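Right, the big craft corner tidy has begun and I am far too excited about it. Tea made, radio on, every surface about to be emptied. Thread as I go!

Rules for today: if I've not touched it in 2 years it gets a good hard look. If it's dried up it goes. If it's paper it stays, because I know what I'm like.

Paper first then. I love this bit. I had no idea how many sheets I'd squirrelled away, so I did a proper count of the big white ones: 89. EIGHTY NINE. I could wrap the house.
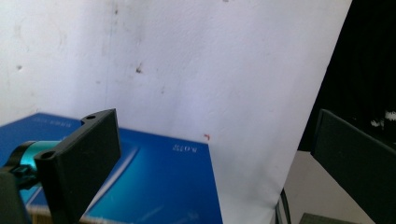 Karunaratne
Paper person, printmaker, evening class tutor at Lalgate

Creases don't bother me, by the way. A crumpled sheet with a few specks on it is perfect for testing ink, and you feel so much braver on it than on a fresh one. My class are sick of hearing me say this.

Three piles so far: good enough for finished prints, good enough for tests, and good enough to go under things when I'm glueing. Pile three is winning by miles.

Somebody asked yesterday what I use for the folded booklets. It's the Zindik pad, the heavier one. It folds so crisply! I get 27 little booklets out of a pad if I'm careful with the first cut and slightly fewer if I'm chatting.

Found the bone folder. It has been missing since November. It was inside a rolled up poster, inside another rolled up poster. So happy.

Also found: half a lino block with a very good hare on it, no back legs. I remember starting that hare. I think I'll give him some long grass and call him finished.

On to flattening. The best way I know is a clean board, a sheet of blotting paper on top, then the crumpled one, then more blotting paper, then every heavy book you own. Leave it overnight and don't peek (I always peek).
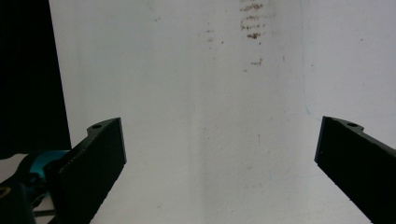
If yours is really stubborn, a light mist from a plant sprayer on the back before it goes under the books works wonders. Light, mind. I got carried away once and ended up with something closer to porridge.

Kettle back on. Quick biscuit.

Someone's just replied asking whether you can iron it. You can! Low heat, no steam, tea towel in between, keep moving. I still like the books better, it comes out softer somehow and it doesn't smell of laundry.

Next up is the brushes and pens, and I've been looking forward to this all morning. They've been living in a shoebox and the shoebox has had enough.

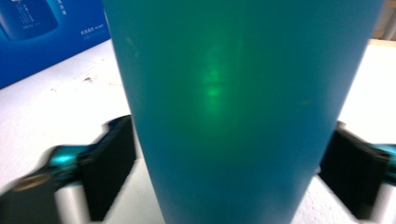
Brushes want to stand up, bristles at the top, with plenty of air. That's the one thing I'd tell anyone starting out. Jars are fine but I knock them over constantly, so I'm after colours I can spot from across the room, and a nice big teal-blue one that tapers towards the bottom is exactly my sort of thing. Big enough for the fat brushes, and my eye goes straight to it among all this white. Pens get their own pot because they bully the small brushes.

Test run on the pens: scribble each one on pile three, keep it or bin it. Over 100 scribbles and my hand aches, but what a lovely sheet it's made. Might frame it.

If you're near Jolanach there's a paper swap in the back hall this month, bring anything flat. I'll be the one giving away test sheets by the armful.

Still to do: the inks, the drawer of string, the other drawer of string. Going back in. More later if I find the good scissors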